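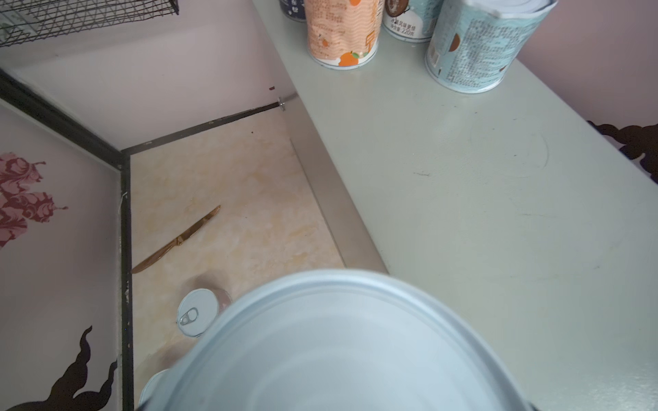
Figure 3. Cans standing in a row on the raised surface, with further cans and a table knife on the lower, marbled surface.

4. Placement of Canned Goods on Small Raised Surfaces

4.1 Scope

The preceding section dealt with flexible packaging. The present section is limited to rigid metal cans, with or without a pull tab, placed on a raised surface that is too small to hold them without some ordering. Cupboards and deep shelves were treated in the earlier Zodcombe work and are excluded, as the side walls of a cupboard constrain the outermost items and so remove the variable of interest. On a free-standing surface the person or system placing the cans must decide how close to the edge is acceptable, and the decision affects every later placement.

The Kershaw collection contains 2,000 recorded layouts. Of these, 1,614 met the inclusion criteria. Layouts were excluded when fewer than half of the cans stood upright, when two or more cans were stacked, or when the surface was shared with items other than food packaging. Records in which loose items lay on the lower surface only, as in Figure 3, were retained. Such items do not reduce the area available for cans, although they may affect the path by which a can is brought to its place.

4.2 Coding of layouts

Each layout was coded using the Nistance scheme, with one modification. The original scheme distinguishes rows, columns, clusters and scatters, and assigns exactly one of these to a layout. We found that a single code was not enough where cans of two heights were present. A common case is a back line of taller cans combined with shorter cans set out in columns in front of it. Under the original scheme this would be coded as columns, and the separate treatment of the taller cans would be lost. We therefore coded each height class on its own and recorded the relation between the two as a third field.

Height class was assigned by comparison within the layout. A can was coded as tall if its lid stood clearly above the lids of the majority, and as short otherwise. Absolute height was not used. The printed net weight was considered as a substitute, but proved unsuitable. It is legible in only a portion of the records, and cans with similar weights differ in proportion. A marking such as "220克" on one of the cans in Figure 3 gives the quantity of the contents and says little about how far the can will reach above its neighbors.

Position was coded from the base of the can wherever the base could be seen. Where it was hidden by a nearer can, the center of the lid was used instead. This introduces a small error when the view is oblique, and the error grows with the height of the can. The affected positions were flagged and were not used in the measurement of spacing.

4.3 Labels and orientation

Label orientation was coded as front, side, rear or undetermined. The categories are less clear for cans than for cartons. Many can labels carry a panel of large lettering, a picture of the contents and a block of small text, and any of the three may be taken as the front. The can with orange wavy lines in Figure 3, for instance, shows both Chinese characters and an illustration of an orange fruit with green leaves. Following the Ullomov label set, we defined the front as the panel bearing the largest lettering, and coded a can as front-facing if the midpoint of this panel lay in the visible half of the can.

Dark and light labels were not coded separately in the first pass. They were added in August, after it was noticed that lettering on dark grounds was being read more reliably than dense small print on light ones. The second pass changed the orientation code of 200 cans, almost all of them from undetermined to side.

4.4 Row layouts

Rows were formed most often along the far edge of the surface, leaving the near part open. The advantage for further placement is plain. A can set at the back does not have to be reached over, and the next can may be brought in from the near side without passing above those already standing. The disadvantage is that the row fills quickly. Once it has filled, a second row must either be started in front, which hides the lower part of the first, or be turned to run along one of the sides.

The lid heights in a row need not be equal. Mixed rows were frequent, and we found no consistent ordering by height within them. Where a tall can stood between two short ones, the gaps on either side tended to be wider than elsewhere in the same row. We attribute this to the clearance needed around the body of the taller can during placement, but the coding does not allow the explanation to be tested.

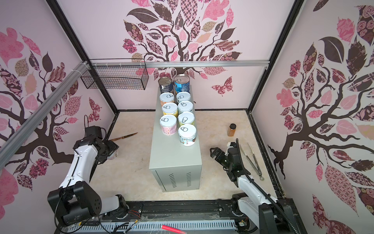 4.5 Column layouts

Columns differ from rows in that the direction of filling is from back to front. Two parallel columns of four were the most regular of the layouts in this group. The lids then form a grid, and a missing or displaced can is easily detected as an interruption in it. The regularity of the lids is not matched by the labels. In a column only the front can presents its whole label to a viewer standing at the near edge, and the labels behind it must be identified from the upper band or from the color of the lid rim.

For this reason columns were tested for grouping by label color. A column was coded as graded if each label shared a dominant color with the one behind it, and as mixed otherwise. The test is sensitive to the treatment of patterned labels. A floral label on a pale pink ground may be coded as pink or as patterned, and the two choices lead to different results for the same column. We coded the ground color in all such cases. Labels with no clear ground were assigned the color covering the larger area.

Taller cans were placed behind the columns more often than beside them. The placement keeps every lid visible from the near side and is also stable, in that a tall can at the back is less exposed to contact during later placements. Where the tall cans had been set down last, they were more often found at one side, presumably as the back had become difficult to reach.

4.6 Surface condition

Smears, ring stains and scuff marks were recorded as present or absent, separately for the raised and lower surfaces. No attempt was made to identify their origin. A ring stain was not taken as evidence that a can had previously stood at that point, and such marks were left out of the analysis of position. Their main effect on the coding was practical: a faint ring on a pale surface can be mistaken for the outline of a base, and 3 layouts had to be recoded on this account.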